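Search tips Go

Filed under: Trash & Tidying, Teaching Robots

If you're recording cleanup chores for a robot to learn from, my best advice is to leave the bin liner a little messy, the way it would be at home!
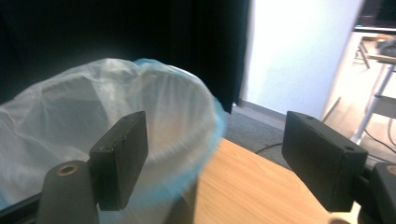
Gripper at the lined wastebasket.

Keep both grippers in your hands between takes (setting them down and picking them up eats the whole afternoon, believe me), and start the cup from a different spot each time. We did 80 takes at Tollmont. 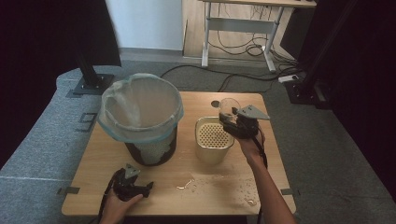
Have a rag handy for drips, too, and note any spills in your log so whoever sorts the takes knows.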